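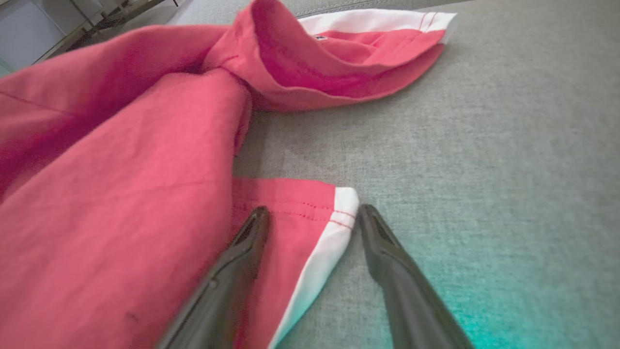

Pink thing with the white trim, still not folded

18 February 2025

So the laundry has made it as far as the sofa, and there it has stayed. I did mean to fold everything before lunch! Then Kagiso Mofokeng called about the July trip (488 for the van, he says, and do we want it or not) and I talked for ages and folded zero clothes.

The pink one is my worry. There's a small dark smudge on it, fingertip size, and I can't decide if it's worth another go with the Leltex or if I should just let it be. It's such light cotton-y stuff and I don't want to scrub it to death. 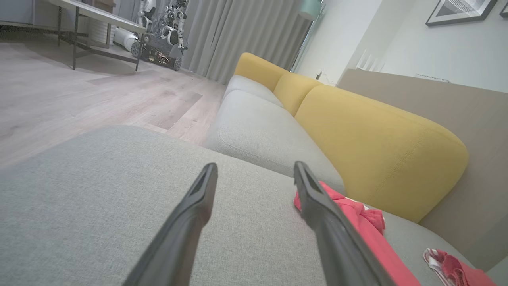
I do love the yellow back cushions though – I was so unsure about mustard with gray, and now I'd have the whole room that way if I could. Mom still says it looks like a hot dog stand. Fine, Mom.

Anyway, the red things need folding too, and then I want the sofa back for the evening. Soup for dinner, the last of the bread, and bed by ten if I'm good.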